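Frequently asked questions about the Prultwood books

Lino Orlandini answers the questions which readers send most often. Last updated 17 January 2018.

In which order should I read the series?
Start with The Salt Door, then take The Ferry to Ekpo. There are 2 books at the moment and the second one begins on the same night where the first one stops.

Is Brestville a real town?
No. I borrowed the harbour from the place where I lived as a student, and the rest I made up.
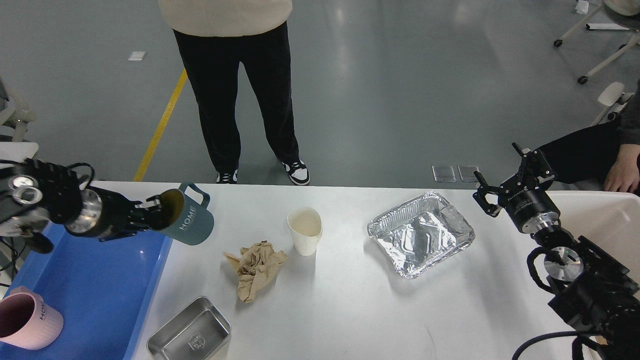
What age are the books for?
I wrote them for readers from ten years, but more than half of my letters come from adults. There is one sad chapter in the second book — parents may want to read it first.

How long is each book?
The Salt Door has 300 pages in the paperback. The Ferry to Ekpo is a little longer, and it has a map at the back.

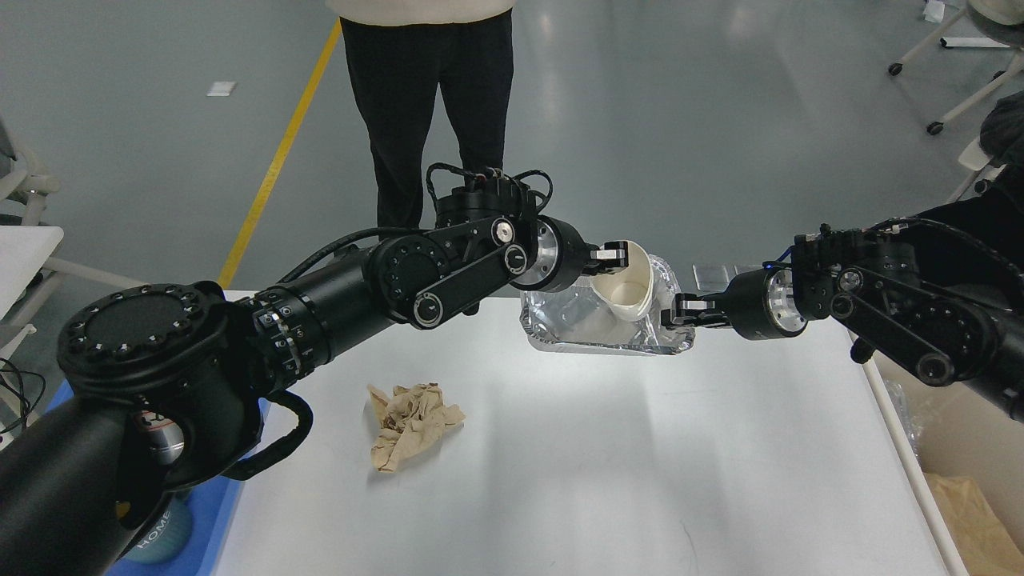
Review copies and blog visits

Can I have a review copy?
Please write to me through the contact page with the address of your blog. I keep 70 electronic copies for reviewers of each new title, and when they are gone I put a note on this page.

Do I have to write a good review?
No. Please write what you think, only do not tell the ending.

May I interview one of the characters on my blog?
With pleasure. Send me up to ten questions and say who should answer them. Rarnex the ferryman gives short answers, so for him it is better to ask a few more.
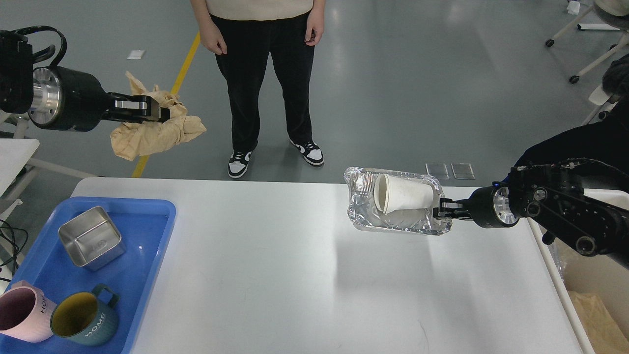
Paper cup and foil tray at the table

How early should I ask for a date on the blog tour?
Three weeks before is good. The next tour is in March and the first days are already taken.

Can I use the covers in my post?
Yes, both covers. Please do not change the colours or cut away the title.
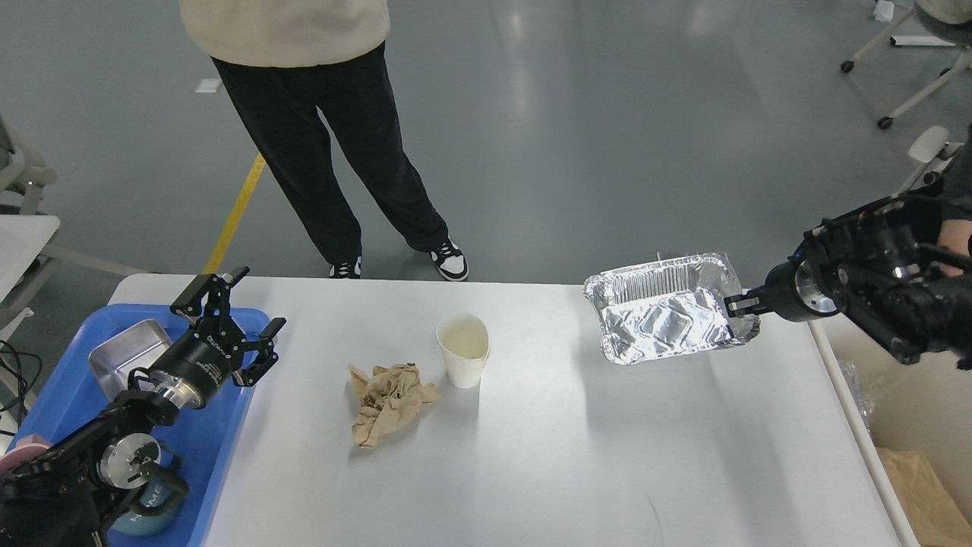
When will the third book come out?
I do not have a date yet. The first draft is finished and my editor is reading it now. Readers on the mailing list will get the first chapter before the others.

Where can I buy signed copies?
Only from me, through the contact page. Tell me which name I should write inside, and please check the spelling twice.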